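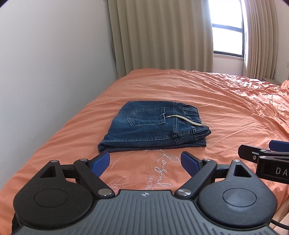

### 3.2 Garment class C: trousers with a gathered waist

Trousers with an elasticated waist and a drawstring were treated as a separate class from trousers with a flat waistband and fly. The two behave alike along the leg but differ in the upper fifth of the garment, where the gathers hold the fabric in and give the folded piece one thick end and one thin end. In the earlier Parry trials both types were pooled, and the spread of results for stack height was too wide to be of use.

Figure 4 shows a pair of blue denim jeans of this class, folded and laid on a bed with the back side up. The gathered waistband lies to the right, and a beige drawstring leaves it and runs diagonally over the denim. The back patch pocket remains visible after folding. For coding purposes the drawstring in this position is recorded as "free, across body". The other codes are "free, off garment", "tucked" and "tied".

**Figure 4.** Folded denim jeans with elasticated waist and drawstring, back side up, on an orange-salmon duvet.

#### 3.2.1 Folding surface

All garments in the home condition were folded on a made bed. The bed was chosen over a table after a short survey of 40 households in Gevness and Nostska, in which it was the surface most often named for folding clothes. A duvet differs from a table top in two respects that matter here. It yields under the hand, so that a crease pressed into denim is less sharp than the same crease made on a hard surface, and its own wrinkles can lift one edge of the garment. The duvet was not smoothed between garments. Participants were free to do so and a few did; these cases are marked in the data and were kept in the analysis.

Curtains were left as the household had them. Daylight was accepted as the main source of light, and no lamp was added.

#### 3.2.2 Procedure

Each garment was shaken once, held by the waistband, and laid flat. The legs were brought together, one over the other, and the length was then reduced by folding the hem towards the waist. Participants chose the number of further folds. Nothing was said about the drawstring, as its final position was one of the measures.

Stack height was taken at the waist end and at the fold end with a Clidis thickness gauge under a plate of 300 g. The difference between the two readings is called the taper. Both readings were taken within 100 seconds of the last fold, before the denim had time to relax. A garment was counted as stable if it could be lifted with one hand at each side and set down again without a leg slipping out of line.

#### 3.2.3 Observations

Taper was greater in class C than in any other trouser class. In 9 garments the waist end was more than twice as thick as the fold end, and all of these had been folded with the gathers doubled over on themselves. Where the waistband was left single, the taper fell but the garment took up more of the shelf.

A free drawstring had no measurable effect on height. It did affect stacking, as a cord lying across the body was often caught by the next garment and drawn out further when that garment was removed. Tucked cords stayed in place during lifting but left a ridge in lighter denim. The contrast stitching along the seams was used by several participants as a guide for lining up the legs, a habit also noted for class B and discussed in Section 5.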